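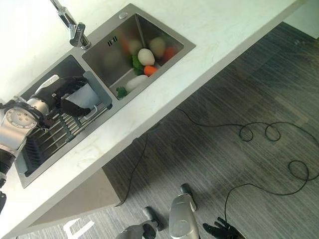 *Kitchen counter, double sink and tap, Zelholm unit*

Walk-round notes, January, Zelholm. I started just after lunch and Lungile Venter had the keys, so I got into every room this time (hooray!). Ticks are fine, crosses need doing, and my ramblings are in between.

**Doors and ways out**

- [x] Front door opens fully and shuts by itself
- [ ] Back door sticks. I had to put my shoulder to it, and I'm not small. Xolani Makhubela has planed it once already but it wants doing again, along the bottom this time
- [x] Stairs clear. Lovely to see, after the bicycles in the last report
- [x] Exit sign lit on the landing

**Fire things**

- [x] Smoke alarms tested, all three went off and the one upstairs nearly took my ears with it
- [ ] Fire blanket is still in its packet in a drawer. Please get it on the wall by the door, I'll happily bring the screws
- [x] Extinguisher needle in the green, pin in, tag readable
- [ ] Meeting point notice still says the Sedness car park, and we haven't been allowed in there for ages. New notice please!

**Electrics**

- [x] Fuse box labelled (thank you Lungile, very neat writing)
- [ ] Extension lead plugged into another extension lead in the office. Same as last time. I've unplugged it and left a note
- [ ] Heater in the small room has a brown mark on the plug. I've taken it away and Prenico can quote for a new one, but I'm not paying more than 800 for it

**Water**

- [x] Hot water got to 60 at the boiler outlet, Tshabalala's thermometer
- [x] Stopcock turns, and I've tied a red tag on it so people can find it
- [ ] Shower head needs descaling

**Bits and bobs**

- [x] First aid box full apart from the small plasters
- [ ] Outside light by the bins is dead. It might only be the bulb, I couldn't reach
- [ ] Loose slab on the path, left side as you come in, rocks when you tread on it

I'll be back on Tuesday for the back door and the blanket. If the bulb's been done by then, just put your initials next to it and I'll skip it.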